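Living > Home > Small Spaces

Features | Recipes | Garden | Archive

The Great Sandal Roundup

24 December 2020

I own too many sandals. There, I said it. They breed by the back door all summer, and by February I'm still tripping over a flip-flop on my way to the mailbox.

My cousin in Clinanport swears by one open bin and no lid, ever. I'd spent 446 dollars on a fancy cabinet from Zelis (tilting drawers, the works!) and the slides never once made it inside. Too much opening and closing for something you kick off with your hands full of groceries.

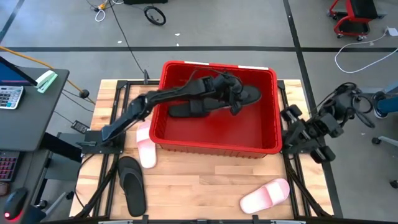
So the bin won. Red plastic, easy to spot, nothing to fold or stack – you just drop things in. I do have two rules. Pairs go in together, because hunting for one pink slide at the bottom of a heap ruins a morning. And sort on a table first, where you can see what still has a mate. Black slides, pink and white slides and thong flip-flops each get their own little patch before anything goes in.

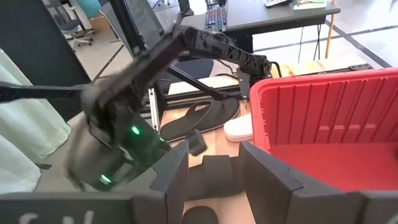
A red bin with ribbed walls, and a black flip-flop lying on the floor.

Real shoes are another matter. Sneakers need air, and mine live on a Geagea rack in the hall – ugly, sturdy, and I'd buy it again tomorrow. The cabinet holds gift wrap now.

Contact Skuvuva Magazine | © 2020 Skuvuva | Back to top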